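Firnonwood Robotics Club list
3 replies · 2 shares · 1 min read

Re: [club-list] bin picking, who has what for Saturday??

Hi all, quick one, typing between classes.

Jhonatan Grajales wrote:
> Can someone say where the picking entry stands? I've been
> out since the Masulden trip and the wiki still has the March
> plan on it. Do we still want 16 items in the bin or fewer?
> Also is the cable thing sorted. Last I saw it the loop
> was hanging lower than the wrist and I didn't love it.

OK so. Fewer. Small set only until the grasp planner quits timing out. The 16 item run is for the Sidemau round, not before. Wiki is wrong, sorry, my fault, will fix tonite.

Numbers from this week: 196 attempts logged, 165 good picks. Most of the misses are the flashlight. Gripper goes for the strap every time, segmentation thinks it's a separate object. Bakker team apparently had the same trouble last year and just masked anything that thin. Could try that, not in love with it.

Cables: no, not sorted. Still a big loop by the wrist and it gets between the camera and the parts. Has anyone got longer velcro? Zip ties are ok on the lower bundle but I don't want to crank them any tighter up top. If you re-route, jog through ALL the joint limits at slow speed before you run anything. Please. And write in the log that you did it.

Bin: two clamps on it now. If you take one off put it back in the same spot or the calibration is junk and someone loses an afternoon (me, last time).

Spare objects go in the clear container, not on the bench.

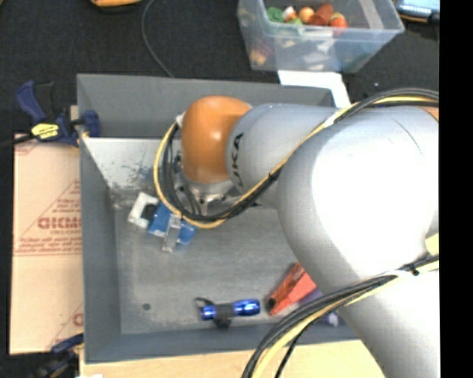
KUKA over the bin, small set. Blue flashlight is down by the front wall.

Still need:
- someone to redo the lighting, shiny stuff is killing the depth image
- labels for the new pics, 2 people if possible
- a slide for the Sidemau form, one page, nothing fancy

Jhonatan can you take the slide? You have the old template I think. I'm in the lab after 4 most days, door code is teh same.

gotta run

Comments (5) · Share (2)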